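Natália Charvát
@ncharvat · Thursday, July 23, 2020

Water play bins, a thread. I have been putting these together for the toddler room in Uditz since February and people keep asking for the parts list, so the parts list follows, with opinions.

1/ The tub. Rectangular, plastic, flat bottom, rim wide enough to grip with both hands when full. Round basins look nicer and slosh worse. Ours are blue. Color matters more than I expected: green fish on a green bottom are hard for a two-year-old to pick out, green fish on blue are easy.

2/ Water depth. 45 mm for the under-threes. Mark the line on the inside with a grease pencil before filling. At 45 mm a light plastic fish floats clear of the bottom and a small net still fits under it.

3/ Stay within arm's reach of the tub the entire time it has water in it. Shallow water is still water. If you have to leave the table, the tub gets emptied first.

4/ Nets. Aquarium nets, round hoop, fine mesh. The square ones have corners where small toys wedge and then the child shakes the net, and then you are mopping. Long handles are for adults. Tetsuya Matsuda cut ours down and sanded the ends, which took him one evening.

5/ Mesh holds a surprising amount of water. Teach "lift, wait, move." The wait is the part that keeps the table usable. We count to three out loud.

6/ Buckets. Two, different colors, small. One color per type of catch if you want sorting, or one for "caught" and one for "thrown back," which is what the kids prefer. Take the handles off if they flop inward over the opening. The net catches on them every time.

7/ A clear measuring jug with a handle. For topping up, and later for pouring practice. Printed scales wear off in the dishwasher, so wash it by hand if you care about the numbers. I do.

8/ Fish. Solid or sealed only. Anything with a squirt hole grows black mold inside within weeks and you will not see it until it comes out. Norbert Murín wrote to say hot glue closes the hole. It does, for a while. Check monthly.

9/ Things that are not fish. Add one or two odd shapes that are awkward to net. A fish is solved quickly. A thing that curls or folds keeps them at the table longer.

10/ Table surface. White laminate shows every drop, which I count as a feature. Towel under the tub slides. A thin rubber shelf liner does not.

11/ Cost, since Oľga Mikuš asked. The first full set, six tubs with everything, came to 2,278 crowns. The second set was 1,311 because I already had the jugs and bought the buckets loose at Divura instead of boxed.

12/ Do not buy the boxed fishing sets with magnets. Small magnets and toddlers do not belong in one room. No further discussion on this one.

13/ Drying. Tub upside down on a rack, nets hung by the handle, fish in a colander. Stacking wet tubs gives you a vacuum seal and a smell. I have pried two apart with a butter knife and would prefer not to do it again.

14/ Cleaning. Dish soap, rinse, air dry, every use. Fresh water every session, no exceptions for "it still looks clean."

15/ Matúš Holub in Dresden runs the same setup with five-year-olds and adds a timer. His reports are good. With two-year-olds a timer mostly produces crying — skip it.

16/ Fill water: lukewarm. It cools faster than you think in a shallow tub, so 30 minutes is the practical limit before hands get cold. Most of ours lose interest well before that.

17/ Last item is layout. Tub nearest the child, buckets directly behind it, jug between them and slightly back. The net travels in a straight line and drips mostly into the tub or the bucket. Side placement doubles the puddles. Next thread will be dry bins — rice, lentils, scoops — once I have finished sweeping.

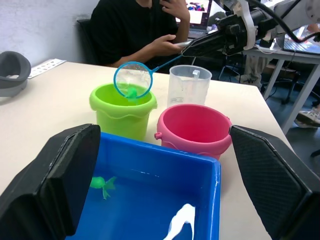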